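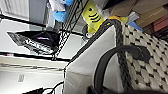

Mildew smell in a canvas and cotton tote bag that was stored in a basement

Posted in Home & Laundry > Bags, Shoes and Accessories

threadcounter_dar

I have a box of bags that belonged to my mother-in-law. They sat in her basement in Lapointe from when she moved to the apartment until we cleared the house in July. Most of them went to the thrift store. I kept four, and three of those came out fine after a couple of days on the porch. The fourth one still smells.

It is a medium size tote, heavy cotton canvas on the outside with a cotton lining and two webbing handles sewn into the top seam. There is a stiff board in the bottom that I can feel but can't get out because the lining is stitched over it. There is one inside pocket with a zipper. The tag says Cesby and has no care instructions on it, or if it did they have worn off. It isn't a valuable bag, she probably paid 40 dollars for it, but she carried it to church every week and my daughter would like to have it.

The smell is the regular basement smell, musty, not like something died. There are some small gray specks on the lining near the bottom and along one side seam. I can't see any on the outside.

What I have tried so far:

Porch for four days, in the shade, open, with the pocket unzipped.

An open box of baking soda inside the bag, inside a closed trash bag, for a week. This helped for one day and then the smell was back.

A fabric spray from the grocery store. Now it smells like basement and flowers.

I have not gotten it wet because of the board. If the board is cardboard I assume it will fall apart. I also don't know if the dye will run. The outside is dark green and the lining is off-white.

Is there a way to wash this without ruining it, or a way to get the smell out dry? I have a front load washer, a utility sink and a yard with decent sun in the morning. I would like to keep it under 30 dollars, otherwise I could buy her a new bag, although that isn't really the point.

Thank you,
Darlene Carrier

Hollis_in_back_bay

Put it in the freezer overnight. Works for jeans.

grommet_and_awl

The freezer won't help with this. Cold stops mildew from growing while it is in there, but the spores and the smell are still in the cloth when it thaws. You have to get the mildew out of the lining, and the specks you describe are probably where most of it is.

I did bag and luggage repair for a long time at a shop in Groltitz and this was a common job every fall. The bag can very likely be saved. The board is the only real problem, so start there.

Find out what the board is. Press on it hard with your thumb through the lining. Plastic flexes and springs back. Cardboard or pressed fiberboard feels dead, and in an older bag that has been in a damp place it may already be a little soft at the corners. If you still can't tell, pick open two inches of the lining seam at one end of the bottom and look.

If it is fiberboard, take it out and throw it away. I would do this even if it looks good. Fiberboard holds the smell worse than any cloth will, and I suspect this is why the baking soda only worked for a day. Open the lining along one short end of the bottom with a seam ripper. You need an opening a little wider than the board is. Slide it out and trace it on a piece of paper before you toss it, so that you have a pattern.

Test the dye. Wet a white rag with warm water and a drop of dish soap, and rub it on the green canvas somewhere inside the top edge. Hold it there for a minute. A faint tint on the rag is normal for dark canvas and you can still wash by hand if you work quickly in cool water. If the rag comes away solid green, don't soak the bag. Turn the lining out and clean only that.

Brush it outside first. Turn the bag inside out as far as it will go and brush the specks off dry with an old toothbrush or a nail brush, away from the house. Wear a dust mask. If you wet mildew before brushing you push it farther into the weave.

Then white vinegar. Mix one part plain white vinegar to one part cool water and sponge it on the lining until it is damp all over, with extra on the specks and down into the seams. Leave it for an hour. Don't use the vinegar together with bleach, or right before or after bleach, in any amount. That makes a dangerous gas.

Wash it in the utility sink. Cool water, a tablespoon of liquid detergent with no softener, and push the water through it with your hands. Do the corners of the pocket. Empty and refill until the water is clear. I wouldn't use the machine. The canvas would be all right, but the lining is thin and the webbing handles twist and pull at the stitches where they go into the seam.

Roll it in a towel and press, don't wring. Then stand it open over something, an upside down bucket is good, in moving air. A fan helps more than the sun does. Turn it every few hours. The seams at the bottom and the place where the handles are sewn in are the last to dry, and if you stop early the smell comes right back. Give it two full days even if it feels dry on the first night.

Morning sun on the lining is good after that, a couple of hours at a time. Don't leave the green side facing up all day, it will fade.

For the new bottom, cut a piece of plastic to your paper pattern. A cheap flexible cutting board is fine and you can cut it with kitchen scissors. Round the corners so they don't poke through. Slide it in and close the lining by hand with a slip stitch. You won't see it at the bottom of a bag.

Check the zipper before you start, too. If it is metal, run a little candle wax on it after the bag is dry.

You should come in well under your 30 dollars. The cutting board and the vinegar are most of it.

threadcounter_dar

This is very helpful, thank you. I pressed on it and I think it is cardboard. It doesn't spring. I opened a little of the seam like you said and it's brown and fuzzy on the edge. So it's coming out.

The rag came away slightly green, lighter than I expected.

One thing I forgot to ask. The handles are darker where her hands were. Will that come out in the same wash, or should I leave it alone?

grommet_and_awl

Some of it will come out in the same wash. That is mostly skin oil. Put a little dish soap straight on the dark part of the webbing, work it with the toothbrush in the direction of the weave, and let it sit for ten minutes before the bag goes in the sink. Rinse that part well. Don't go after it a second and third time, the webbing gets fuzzy. A bag that has been carried for years will always be somewhat darker there.

zascombe_linda

I would add a few things to the above, most of which I agree with.

Vinegar is fine for the smell but it may not lift gray specks that have been there a long time. On an off-white cotton lining you can use oxygen bleach, the powder kind. It is not the same as chlorine bleach. Rinse all the vinegar out first. Mix it as the package says in warm water, and dab it only on the lining, only on the specks, with the bag turned inside out so the green cloth isn't sitting in it. I did this on a diaper bag and a beach bag, and the specks went from gray to barely there. On the beach bag one seam had green thread and it lightened, so look at the thread.

Don't store it in plastic afterward. People clean a bag, put it in a zip bag to keep it nice, and a year later they are back where they started. An old pillowcase is better. Stuff the bag with plain white paper or a clean towel so it keeps its shape, and don't use newspaper on a light lining because the ink comes off.

If anyone reading this has a straw bag, or one that is braided or woven out of paper cord or raffia, please don't follow the soaking part. Those can't be put in a sink. Wipe with a barely damp cloth, dry it fast with a fan, and if the lining is what smells, pull the lining up out of the bag and treat that by itself. Leather trim is the same, keep the vinegar off it.

The last thing is where the bag was. If the other three were in the same box and you already hung them in a closet, smell the closet in a week. Cardboard boxes from a basement should go straight out to recycling and not into the house. I brought one in from my aunt's place and had to wash every coat we own.

threadcounter_dar

Update. The board is out and it was the worst of it by far. I did the vinegar and two sink washes and had a fan on it from noon until the next evening, then another day after that. The lining still has a couple of specks by the side seam and I am going to try the oxygen powder on those. The thread there is white.

No smell when I put my face in it. My husband says he can smell it a little but he also says that about the car.

I haven't cut the new bottom yet. The flexible cutting boards at the dollar store were too small by an inch, so I'm looking for a bigger one.

grommet_and_awl

Two small ones side by side will work if you overlap them an inch and put a strip of duct tape on both sides. Put the overlap in the middle, away from the corners.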